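Community Help > Running > Ultra and long distance

Pacing and sock changes for a first backyard style race

Asked by Vesna Ristić

Hello to all. I have entered my first ultra, the Pullbridge Loop in February, and I would like some advice from people who have more experience than me. The format is a loop of a little over 4 miles which starts again every hour, and you continue until you can not, or until you decide it is enough. Until now I have run only two marathons, both on road, and in both of them I went too fast in the first half and suffered very much after.

My number arrived in the mail on Wednesday. It is 321, and I have put it away with the other small things which I don't want to lose before the race.
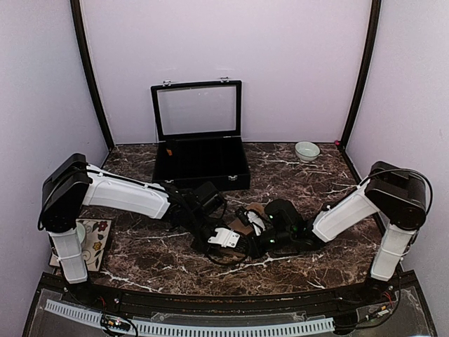 My training is four runs in the week, with the long one on Sunday morning. I can run the loop distance in 40 minutes without breathing hard, but I don't know if this is too quick when you must repeat it many times. My first question is how much rest I should have between loops. My second question is about feet. In the last marathon I had blisters on both heels, and I read different opinions about changing socks. Some people change them every few hours and some never touch them until the end. The course is mostly grass and a farm track, so I expect mud.

I do not have a crew. I will have a folding chair and one bag.

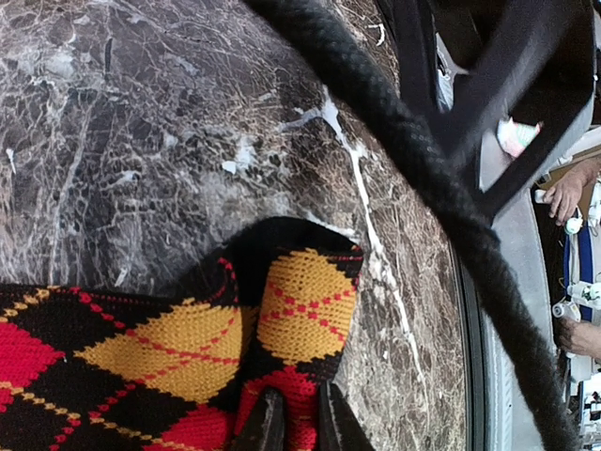

Argyle sock, not for race day

Thank you in advance, and sorry for my English if something is not clear.

Answer 1 (accepted)

Forty minutes is too quick for me, and I suspect for you also after it gets dark. I did this type of race at Zarnadier, and my mistake was the same. I came in early, sat down for a long time, became cold, and my legs were like wood when the whistle went. Try to come back in 48 to 52 minutes. Walk the hills from the very first loop, even if you feel silly because everybody is passing you.

With the time that is left, do the same things in the same order. I drink first, then I eat something small, then I look at my feet. When there are three minutes remaining I stand up and go to the start. If you wait for the last whistle in the chair, it is much harder to leave it.

About socks, I change when they are full of grit or when I feel a hot place on the skin. I don't change them by the clock. Dry the foot well before the new sock goes on, also between the toes. Put each pair in its own plastic bag and write on it with a marker, so you don't search in the dark. And please practice the change at home after a long run, when your fingers are tired.

Without crew you should also put the head lamp at the top of the bag from the beginning.

Answer 2

Don't change socks at all. Buy good ones, use plenty of lube, leave them alone. I lost a loop at the Dumitrescu race messing with my laces.

Answer 3

I agree more with the first answer, but it depends on the skin. If your blisters are always on the heels, look at your shoes before you spend money on socks. My heel was moving up and down, and lacing through the last eyelet fixed most of it.

For food, take something salty and something that is not sweet. After six hours I could not look at a gel anymore. Boiled potatoes were fine.

Comment from Vesna Ristić

Thank you for all the answers. I checked my shoes and the left one is moving at the heel, so I will try the other lacing this Sunday. I will also practice with 50 minutes for one loop and see if I can be so patient. Does anybody know if the start area at Pullbridge has some light at night, or must I bring a lamp also for the chair?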